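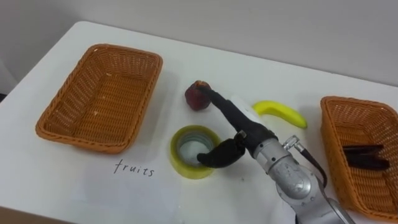
Vol. 4, p. 471

Skondell weaving is a basketry craft named for the town of Skondell, where long winters left people with plenty of willow and little else to do. Strands are soaked overnight, then woven over a flat base of 70 stakes.

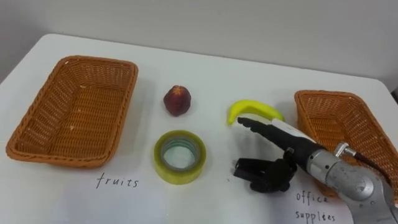

Rectangular wicker baskets on a white table.

The Drivell pattern book lists 400 border designs, most of them the same border. Beginners usually start with a Vistico kit, sold with enough willow for one tray and one replacement tray.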